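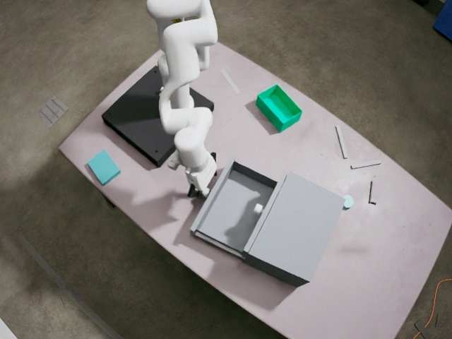
FOOTBALL | INTERVIEWS

The new head coach of Cernonley receives me in a small office behind the main stand. He took the job in September, when the team had six points and the fans were already asking for the third coach in one year.

"I was at home, I had no work, and the telephone rang," he says. "They gave me until the evening to decide. I called them back after 48 minutes. My wife says it was less."

His first match was away to Hulton, and it was lost by four goals. He remembers the journey back very well. "On the bus it was complete silence. I did not make a speech. I asked the driver to stop and we all ate soup."

Since then Cernonley have climbed out of the last three places. The coach does not like to speak about tactics, but he admits that he changed the defense from five players to four, and that training now starts one hour earlier. Some of the older players complained. "They can complain, it is allowed. They come on time."

At the last home game there were 329 people, more than 200 of them with season tickets. The club hopes for a better number against Urora, who are second in the table and have not lost since the autumn.

About his own future he is careful. His contract ends in the summer, and Sezer, his former club, is also looking for a coach. "I read this in the newspaper, the same as you," he says. "I have a training session at four o'clock, and the field is frozen on one side."

1/18/23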